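The Bench Outside the Swimming Baths

Every firm that gives something to a town would like the town to notice. The usual way of making sure is a plaque, and the usual size of the plaque is slightly larger than the gift deserves.

Pintér, which paints road markings and car park bays across most of the county, has given Odholm a bench. It is a long one, curved, with a back high enough to lean on, and it stands outside the swimming baths where parents used to wait on the wall. It arrived in September, a week after the outdoor pool closed for the season.

"We had hoped for July," says Kornél Takács, who runs the company with his cousin Ildikó Bíró. "The council wanted a form."

The council wanted seven forms. One asked what would happen to the bench in the event of flooding. Bíró wrote "it will get wet" and was asked to expand. She did, over two pages, and still has a copy in her desk drawer.

Gifts from local businesses are an odd corner of public life. A town can't very well say no to a free bench, but it can ask who will varnish it, who is liable if a child gets a foot stuck, and whether the lettering might be smaller. Krisztina Bozsik has handled such offers for the council through two changes of leadership. Her files include a sundial that was put up facing north and a drinking fountain from Plellness, a chain of gyms, which came with a request that it be turned off during a rival's fun run.

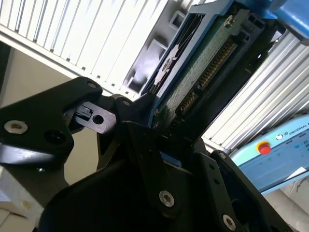
"People are generous," she says. "They are generous in a particular place, on a particular day, with the mayor there."

Takács and Bíró did not get the mayor. They got the deputy, a ribbon and a light drizzle. The school band played one tune and went back for lunch. Andri Hofstetter, who teaches the under-nines to swim, sat down on the bench before the ribbon was cut and had to be asked to stand up again.

The cost came to rather more than Pintér had set aside. The concrete footing took 199 bags of mix, after the first hole filled with water and a second had to be dug further from the drain. Takács's men, who can lay a straight white line in the dark, had never made a bench stand level on a slope. It leans a little to the left. Regulars have learned to put their coffee at the other end.

The plaque, when it came, had the company's name spelt without its accent. Bíró sent it back. The new one is due in spring, and Bozsik has asked for a form.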